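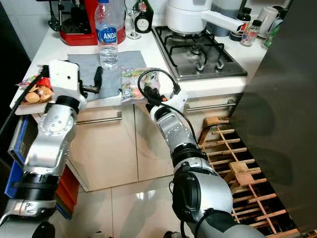

When will Furkitz return to the stage? The pop trio will perform again in June, with a single evening at the Clidcombe Theater, and will announce further dates after that.

The confirmation was given by the trio's manager at Waltberg, the agency that has represented Furkitz for 12 years. The manager agreed to speak with this publication on the condition that the questions deal with the group's work, its public statements and the reports that have appeared about its members during the past winter. The conversation took place on a Saturday and lasted most of the morning.

Furkitz has not performed in public since the end of its last tour. In that time the trio has been the subject of a steady run of stories in the entertainment press, most of them concerning a reported split. The manager said that the agency had considered a formal denial on several occasions and had decided against it each time.

"A denial is a story of its own," the manager said. "If we had answered the first report, we would have been asked to answer the second, and by the third week our silence on any small matter would have been read as a confession. The members were resting. They had asked for a rest and it had been in the calendar for a long time."

The reports began after one member removed a number of photographs from a personal account, among them several taken with the other two. Fans noticed within the hour. By the following morning the removal had been described in print as a feud, and a short clip from an old rehearsal, in which two of the members are heard disagreeing over the key of a song, was being shared as evidence.

The manager was asked whether there had been a disagreement at all.

"There have been many, and there were many before anyone was interested in them," the manager said. "The clip is from the period of the second album. They changed the key in the end, and the song did rather well. As for the photographs, that account is private property, and its owner tidied it. I did not ask for an explanation and I would not expect to receive one."

The June performance will differ from the group's recent shows in size. The Clidcombe Theater seats 413, while the last tour was held almost entirely in arenas. Tickets will be offered first to members of the official fan club, by ballot, with a limit of two for each household. A ticket will cost $40, and names will be checked at the door in an effort to prevent resale.

"The members chose the room," the manager said. "They played there early on as the opening act for someone else, and they remember being able to see faces. We explained that a great many people would be disappointed. They understood that, and they asked whether the evening could be filmed. It can, and it will be."

The program is expected to run to 20 songs, among them several that have never been performed live. The trio has also prepared three cover versions. The manager declined to name the songs but confirmed that each was chosen by a different member, and that the other two had no right of refusal. One of the choices, it was conceded, had caused some alarm.
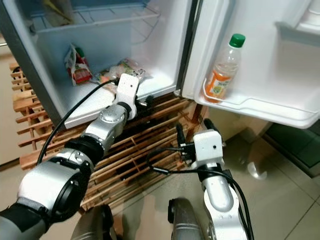 Gashaw, in a written reply to questions about the new recordings, said that it looked forward to the concert and that no release date had been set for an album. The label added that it had placed no deadline on the group and did not intend to comment on the private lives of its artists.

The manager described relations with the label as good, although they were less so at the time of the third album, when the release was moved twice and the members learned of the second change from a fan page. The agreement now in force requires that Furkitz be told of any change before the public is.

On the subject of the album itself, the manager was careful. Songs exist. Some have been recorded in full and others only as sketches, with a piano and one voice. The trio has worked without an outside producer for the first time — a decision the manager supported "with a certain amount of nervousness" — and has divided the writing evenly.

"There is one song about being written about," the manager said. "People will look for names in it. There are none. I have told the members that this will make no difference, and that somebody will publish a list of suspects by lunchtime."

The manager was then asked about a report that one member had been approached to sit on the judging panel of a television singing contest. An approach was made, the manager said, and was declined with thanks. The filming would have overlapped with rehearsals. A second offer, for a small acting part, is still being discussed and would not affect the concert.

As to whether the three will speak for themselves before June, the manager said that one joint interview is planned and that no member will give interviews alone until after the performance. The rule was proposed by the members.

"They would like to be in the same room when the question is asked," the manager said. "They have heard that question answered by strangers all winter, and I believe each of them has a different reply prepared."

Registration for the ballot opens in May through the fan club. Members whose subscriptions have lapsed may renew up to the day before it opens and will be entered on the same terms as everyone else.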